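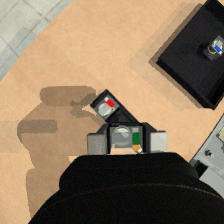 Gripper and tabletop in a simulated view from overhead.

Notes on the Druvero Short Film Weekend

The Druvero Short Film Weekend returned in February with 29 films, two discussion sessions and a program booklet that was considerably easier to read than last year's. I attended both evenings and the longer afternoon block, and I wish to set down some observations while the notes are still legible.

The opening block was given over to work made within walking distance of the theater. Corrado Zuccaro's "Asier" was the strongest of these. It follows a ferry mechanic through a single shift and uses no interviews. Mr. Zuccaro explained afterward that he had recorded several conversations and removed all of them during the final edit. The decision was sound, although I would have welcomed one line identifying the harbor. Two people seated behind me spent much of the running time trying to name it.

"Lui," shown second, was less settled. Its first half concerns a closed music school, and its second half concerns the director's grandfather — the connection between them is left largely to the viewer. The sound in the rehearsal room sequence was excellent, and the old Gistside screening room served it well. The new speakers along the side walls have made a clear difference to dialogue.

The discussion that followed was moderated by Chun-hung Yu, who kept questions short and returned twice to the matter of funding. Most of the filmmakers on stage had worked with grants of up to $500, which covers equipment rental and very little else. Mr. Yu asked whether a smaller program with larger grants would be preferable. Opinion was divided, and I remain undecided myself. A reduced program would almost certainly have excluded "Lui," and I was glad to have seen it.

Two practical matters deserve mention. The interval was listed as 30 minutes but ran well past that, and the final film began after many patrons had left for the last bus. The captions, on the other hand, were present on every film I saw and were set in a size that could be read from the back row.

Submissions for next year are expected to open in the fall. I have asked whether the afternoon block will be repeated at the library and will add the reply to this entry when I receive it.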